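Newsletter > Spring issue > Notes from the collection floor

Handheld gripper sessions: the new house rules

Last updated Apr 25, 2022

Quick one from me this time, typing between sessions. We finally have a written set of rules for the handheld gripper work. Four pages, down from the eleven we started with. Geetha Bhat did the bulk of it, Stijn Smits cut it in half, I added the bits about cables and then took most of those out again.

Why bother. In the winter batch we logged 3,739 episodes across all sites and 44 of them had to be thrown out after review. Not a terrible number. But nearly all 44 went for the same handful of dumb reasons, and every one could have been caught before the operator picked the gripper up. So, rules.

Short version below. Full text is in the Nusari folder, and there's a printed copy at each station. Read the full one before your next booking please.

Before you start

Check the fingers. Both of them, front and back. Look for split ribs, loose screws at the mounting plates, anything sticky. If a rib is torn, swap the pair, not just the one finger. Mixed pairs close unevenly and Mulugeta Fikre spent a whole afternoon chasing a "calibration problem" that was one old finger and one new one.

Wipe the lens with the dry cloth. Dry. Not your sleeve.

Open and close fully, three times, at the start of each recording. The processing script looks for this. No open/close, no gripper width, and the episode gets flagged.

Do the mapping pass. Slow sweep of the area, table included, before the first task. People skip this when they come back from lunch and figure the map from the morning still holds. If a chair moved, redo it. If the blinds moved, redo it.

Setting the table

This was the part we argued over. Ghislain Fortin wanted a fixed layout for every task, with tape marks. Geetha wanted no layout at all. Where we ended up:

- Target object anywhere in easy reach, new position each episode
- Other objects on the table are fine and encouraged, everyday things, different sizes
- Small flat items count as objects, so log them on the sheet too
- Nothing with a name, address or account number readable on it. Cards and paper go face down or off the table
- No open drinks. Closed containers only, lid checked by hand
- Nothing breakable at the edge

On clear plastic: allowed, but write it on the sheet. Transparent stuff gives the tracking people trouble and they want to be able to find those episodes later. Same goes for shiny table tops. You don't need to cover them, just tick the box. (The box is on the second page of the sheet. Yes we know. It moves to the front in the next print.)

Soft items

Towels, cloths, socks, napkins. Most of the rejected episodes were these. The rule now is one start state per episode, written down before you begin: flat, folded, or bunched. Don't fix the cloth with your free hand halfway through. If it slides off the table the episode is over, mark it as failed and keep it. Failed episodes are useful. Half-rescued ones are a mess, becuase the person labeling can't tell what the gripper did and what you did.

Approach slow from in front, fingers open, pause a beat before contact. Ebise Assefa tried this with the new operators and says the pause feels silly for the first ten minutes and then you stop noticing. 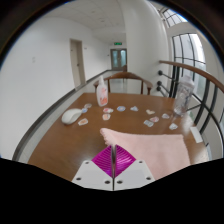

Folded towel task, fingers open in front of the towel, other items left out on the table.

Shared spaces

A good part of our recording now happens in corridors, lounges and landings instead of the lab, and the old rules just didn't cover that. New ones:

Keep walkways and exits clear, always. Bags go under the table, not beside it. If there's a railing or a drop anywhere close, stand so you're facing it and never step backward while recording. You are looking at the table, you won't see what's behind you.

Put the sign out before the camera goes on. If somebody walks into view, stop, let them pass, discard that take and start over. Don't keep the take and promise to blur it later. We have one policy on faces and it is that we don't record them. Somebody asks you to stop, you stop, no discussion, and drop a line to Ebise the same day.

Bright windows: try to work with them to your side. Strong glare straight into the lens is the second biggest reason for lost tracking. If there's no other spot, go ahead and note it.

Breaks and hands

Ten minutes off in each hour. The thing isn't heavy, but wrists complain by mid afternoon and tired people get jerky, and jerky shows up in the data. Seven operators told Stijn they had been skipping breaks to hit their count. There is no count anymore. Session length is what gets logged now.

Naming

Site, date, operator initials, task, in that order. Lower case. No spaces. "final_final2" is not a task.

What's still open

Gloves. Half the group wants them for hygiene, other half says they lose feel on the trigger. Trial runs till July at the Tuhiwai site, then we decide. Meanwhile wipe the handle down between operators.

Also open is who signs off a new location. For now it's Geetha, with Ghislain as backup. Send her a couple of phone photos and a line about foot traffic, she normally answers the same day.

Comments on the full text to me or Stijn. If you spot something thats plain wrong, don't wait for the next issue, just walk over. Spare fingers are in the top drawer at station 4, please write down what you take.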